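# Tote bin

A tote bin is an open-topped box for moving and storing loose stuff, and I'm a bit too fond of them! My favorites come from Skanddale -- the old Erkero pattern, sold in June sales for years. The catalog lists 633 shapes (I've handled 20, so I have a way to go). Plastic ones are lighter, but metal lasts longer and sounds better when you drop it.

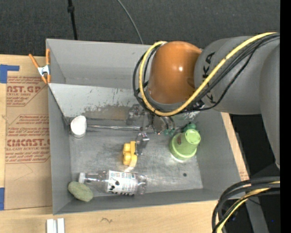 *Gray metal bin with tall, slanting walls, on a wooden tabletop.*

Slanted walls also let empty bins nest, if the rims match.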